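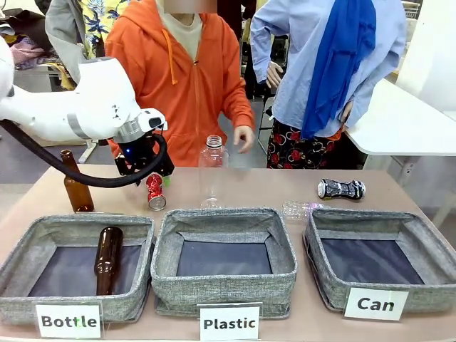
Does a plastic bottle go in the bin marked Bottle or the bin marked Plastic?

It goes in Plastic. Sort by material first and shape second, and treat the word Bottle as meaning glass.

May
Posted by the author of Skimbridge Sorting Notes

The label problem came up again this month, so I am writing down how the three-bin layout works and what I would change about it.

The layout is simple. Three gray fabric bins stand in a row along one edge of a table, open side up. Each has a white card: Bottle, Plastic, Can. Items start on the tabletop and go into a bin one at a time. The set of categories matches what Trilleo takes from us in Skimbridge, with the difference that Trilleo's own sheet says Glass where our card says Bottle. I have asked for the card to be reprinted. Glass describes a material, as Plastic does. Bottle describes a shape, and Can describes a shape that happens to imply a material. A clear plastic bottle with no cap satisfies two of our three cards.

In practice people who have used the bins once get it right. First-time users hesitate at exactly one item, the plastic bottle, and at no other. A brown glass bottle gives no trouble. A can gives no trouble either, crushed or whole.

Fabric has advantages over the rigid tubs we had in the Mahuika room. It makes less noise when glass goes in, and the bins fold for storage. The drawback is that the walls have some give, so a bin that is loaded on one side will lean. A brown bottle of the kind we get weighs 196 g empty on the kitchen scale, and a few of those resting against one wall are enough to pull it out of line. I lay glass flat where there is room. A bottle placed on a diagonal, neck up, takes more space than it should and gets in the way of the next one.
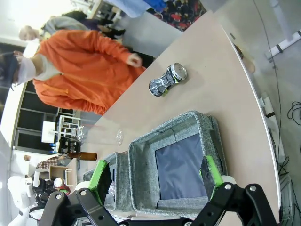
Crushed can on the tabletop, with two of the gray fabric bins.

Crushing is a matter of local preference. Trilleo accepts cans either way. A flattened can takes less volume, but it also rolls less, and for me the second property matters more on a bare table. A can dented in the middle and laid on its side stays where it is put. An intact can on its side does not, and the table in question has a smooth top and a rounded edge. Stand intact cans upright.

Crumpled clear plastic has a different problem, which is visibility. Against a pale tabletop a transparent bottle is easy to miss, and against the bottom of a bin it is only slightly better. The bins we use have a dark lining panel, and I would pick that again. I check the table from a low angle at the end of a session – reflections show up that are not noticeable from above.

Caps. We leave them on plastic bottles. A loose cap is small enough to slip under the lining panel, and then it stays there until the bin is folded. If a bottle arrives without a cap, it goes in as it is.

Cups and lids. Clear plastic cups go in Plastic along with the bottles. Put bottles in first and cups after, or the cups end up trapped under everything and crack. Glassware for drinking is a separate matter. It is not packaging glass and does not belong in any of the three bins, and I keep it on a different surface so the question does not arise.

Capacity. Our limit on bottle size is 1000 ml. Anything above that stands higher than the bin wall and I take it straight to the outside container. Emptying happens when any one of the three is full, and all three are emptied together. Doing them separately saves no walking.

Cards. We have had two versions. The first was paper taped to the fabric, and the tape let go within a day. The current cards are larger, with heavy black letters, and they can be replaced without touching the bin. The letter size is right. I can read all of them from the door of the Ellby building kitchen, a distance of about 2 m, without my glasses.

Order of bins. We run Bottle, Plastic, Can. I tried putting Can in the middle for a while and changed it back. The two easily confused categories are better next to each other, where a wrong placement can be corrected with a short reach.

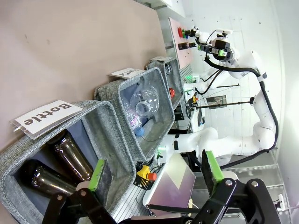
Do bottles have to be rinsed before they go into the bins?

A quick rinse and a few minutes upside down on a rack is enough. Fabric holds moisture and smell longer than hard plastic, so drain everything first and wipe the lining panels each time the bins are emptied.

The replacement card for the glass bin has been ordered with the same typeface and size as the others. I will leave the remaining two as they are.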